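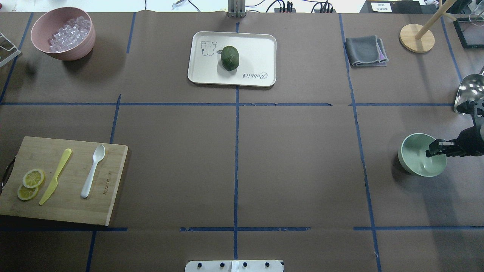
**PART TWO: END EFFECTORS**

# Chapter 7. Comparing Grippers on Household Objects

A gripper data sheet gives stroke, payload, closing force and weight. These figures are needed to rule out hardware that cannot do the job, but they say little about how two grippers of similar size will differ on a kitchen table. A ceramic bowl can be taken by the rim or from outside. A lime rolls when one finger touches it before the other. A folded napkin has to be pinched, and a plastic spoon lying flat gives the fingers very little to close on.

This chapter deals with side-by-side trials, in which the arm, the controller and the objects stay the same and only the gripper changes. The table layout used throughout is the one at the opening of the chapter. Brown paper covers the work surface and blue painter's tape divides it into cells, so that an object can be put back in the same cell between attempts. The tape does not have to be perfectly straight. It is a guide for the person resetting the table and is never used as a measuring scale.

The method follows the one Kamlesh Vishwakarma and Ruan Xaba worked out at Seveck, where 12 objects were tried with each gripper. Their first comparison, of the Mesness parallel gripper and the softer Uniyal model, had to be repeated. The two grippers had been mounted with different adapter plates, and the longer plate moved the fingertips almost 8 mm farther from the wrist. Most of the difference they had recorded came from the plate. Section 7.2 explains how to measure the tool offset and enter it in the controller before any trial is run.

Bowls receive a section of their own. A two-finger gripper that reaches over the rim must clear the inner wall on the way down, and a small error in height can chip the glaze. Vikas Nigam's approach, given in Section 7.4, is to teach the rim grasp on an empty bowl at low speed and to add contents only after the path has been checked.

**Before you begin**

You should be able to:

- jog the arm in tool coordinates (Chapter 3)
- set and save a tool center point (Chapter 5)
- read the gripper current from the controller log (Chapter 6)

**Terms introduced in this chapter:** rim grasp, pinch grasp, tool offset, reset position, slip, regrasp.

## 7.1 Choosing the Object Set

Start with the objects the robot will handle in use, then remove any that repeat the same grasp. Two bowls of different sizes may both be worth keeping if the smaller one limits how far the fingers can open inside it.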